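Recording and release of The Wullis Songs: progress report to the Tokerlow Fund

Print this page
E-mail this page

Report date: 2023-06-25

The grant was awarded towards the recording, editing and first pressing of Hyvönen's song cycle The Wullis Songs, for mezzo-soprano and chamber orchestra. The previous report ended with the players booked and the hall confirmed. All of the recording has now been done and the editing is well under way.

We had 3 days in the hall. The first was slow, as the harp part we had been sent did not match the conductor's score in the fourth song. Amber Oakley corrected it by hand over the lunch break and we recorded that song last instead of first. The second day went to plan.

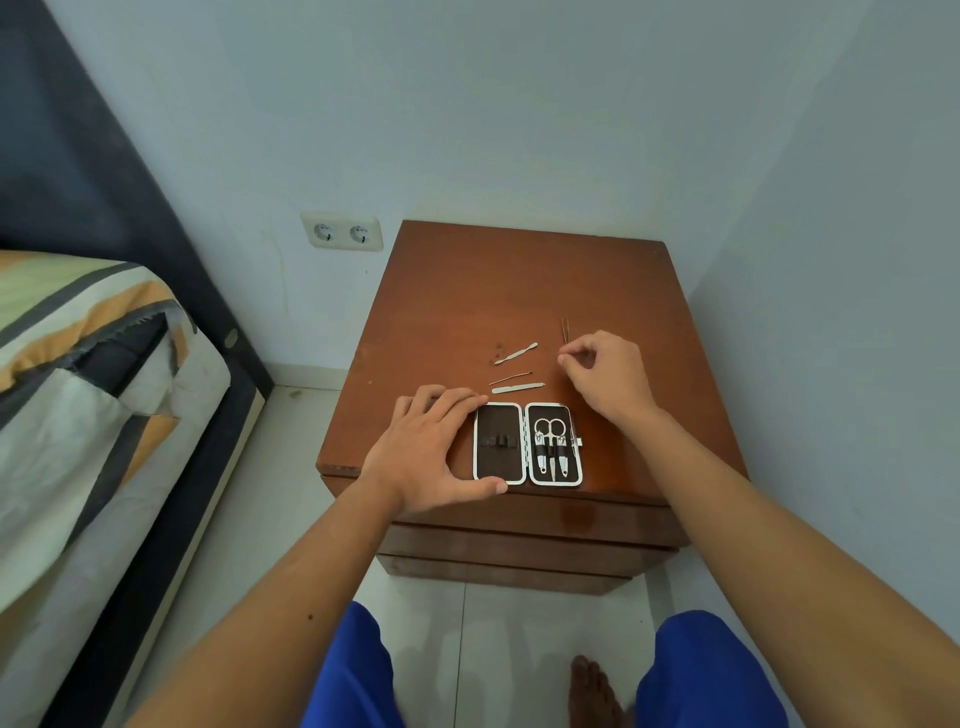

On the final day we recorded the two orchestral interludes and then went back to the opening song, which the singer wanted to do again in one go. That take is the one we expect to use. Traffic noise spoiled the end of the second interlude, and the last eight bars will come from an earlier take.

The first edit came to us from Evex last month. We sent back 23 notes, most of them on balance between the clarinet and the voice. The second edit has answered nearly all of these. The composer has heard it and asked for longer gaps between songs five, six and seven, and this has been agreed.
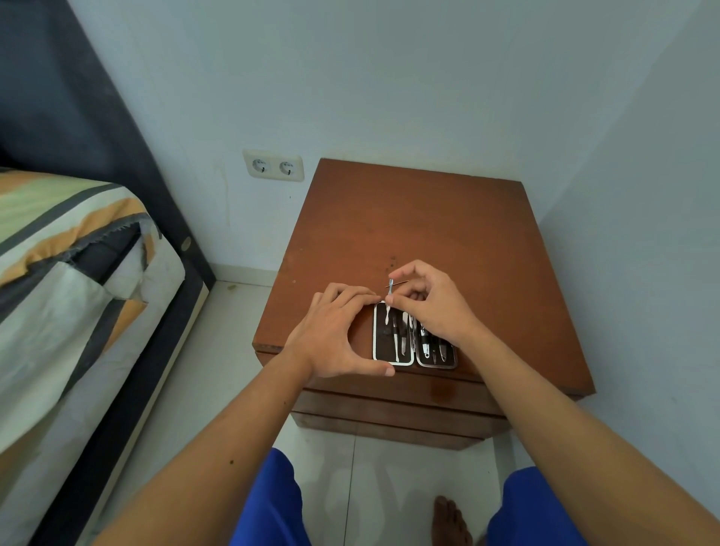

Will the disc still come out in October?

The release date has not moved, but the master has to reach the pressing plant by the end of next month, and there is very little slack after that.

Texts and booklet

The sung texts are in Finnish with an English translation alongside. The translation is finished and has been checked against the score, where three words differ from the printed poems. We have followed the score. The booklet essay is in draft and is too long by a page. We would sooner cut it than use smaller type.

Money

Spending to date on hall hire and the piano tuner is £2,618, which is inside the budget line. Players' fees have been paid in full. The harp hire cost more than we allowed for, and we have met the difference from our own funds. No change to the grant is requested.

Advance orders stand at 1,004 copies, counting those placed by shops. Download orders have not opened yet.
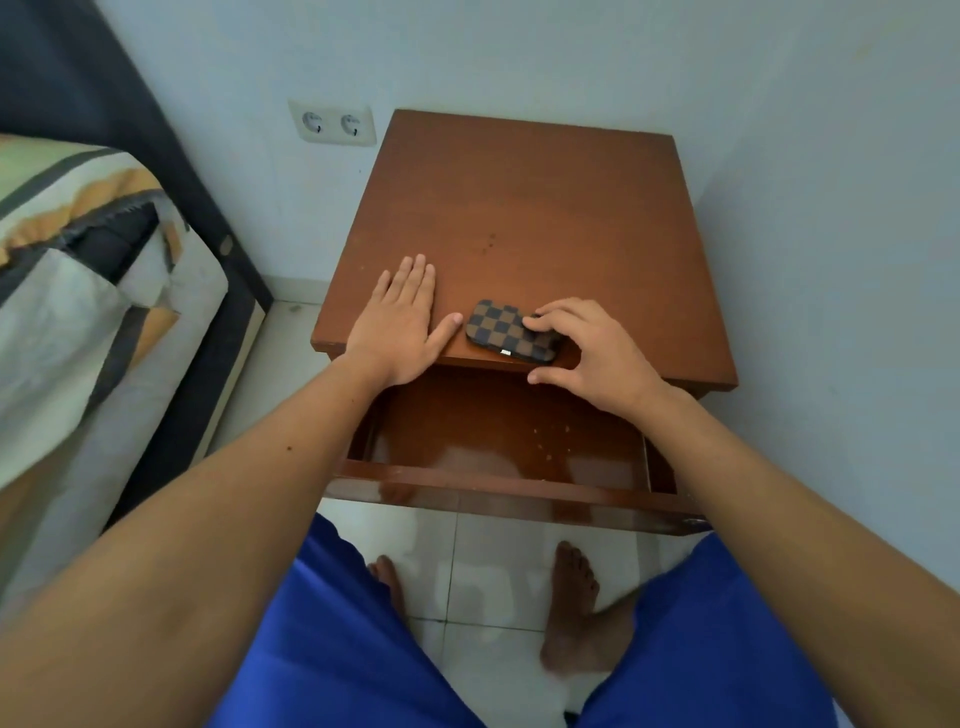 Ryan Hebden

Still to do before the next report: approve the final edit, cut the essay, settle the cover and clear the last of the text permissions. The publisher of the poems has agreed terms in writing for the disc but not yet for downloads, and I have asked for an answer before the master is sent. A copy of the second edit can be supplied to the Fund on request. The third will follow when Evex deliver it.

Print this page
E-mail this page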